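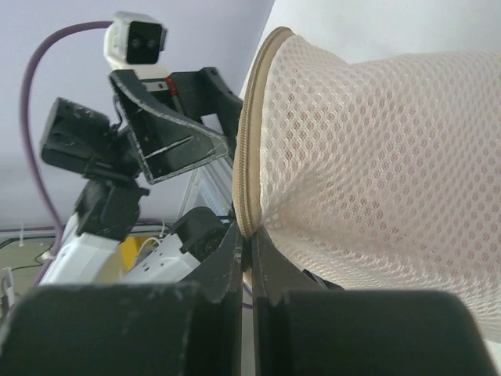 *A white mesh laundry bag, with a fine honeycomb net.*

# About Brovaslow

Hello! I'm Érica Araújo and I mend jumpers. Cardigans too, and scarves, gloves, the odd bobble hat, and once a knitted tea cosy in the shape of a hen (the beak had come off). Brovaslow is me, my friend Miroslava Hájek, two big tables and far more wool than the shelves were built for.

I started doing this in the evenings while I was still working in the office at Lopes, a carpet shop with very patient owners. A colleague had moth holes in her dad's old fisherman's jumper and I said I'd have a go. It took me three weeks and I unpicked the left elbow twice. She cried when she saw it, in a good way I think, and then she brought me her brother's.

Miroslava came along a couple of years later. She learned to darn from her aunt and she's much neater than I am, so if your jumper is very fine or very pale, it'll be her hands on it. I do the chunky stuff, the visible patches and the zips. We both do buttons and we both moan about them.

## How it works

You post us your knitwear or drop it off at the side door on Kanda Lane (the green one, ring twice). We have a good look, email you a price, and don't touch a stitch until you say yes. If it isn't worth mending we'll tell you so, and you only pay the postage back.

Please wash things before you send them! Cool water, a gentle wool wash, and pop anything delicate in a mesh bag if you're using the machine. Dry it flat on a towel. I know radiators are tempting in winter but your sleeves will end up down by your knees.

Most repairs take us between two and four weeks. It gets silly every autumn, when everybody opens the same drawer in the same week, so June is a lovely time to send things if you can bear to think about wool in the sunshine.

## A few numbers, for those who like them

We mended 1579 pieces last year, which I only know because Miroslava keeps a notebook. The wool shelf has 265 shades on it and we still never have the right navy. The oldest thing we've worked on was a christening shawl more than 100 years old, and I barely breathed the whole time it was on the table.

## Giltero evenings

Giltero is our mending club. You bring a sock or a jumper, we bring needles, thread and biscuits, and you go home able to do a basic darn. Beginners very welcome, left-handers too (Miroslava is one, so she can show you properly). Places go quickly, so drop us a line and we'll add you to the list.

Prices and posting address are on the contact page. Do put your name inside the parcel, please!

Érica

*Page last updated January 19, 2022*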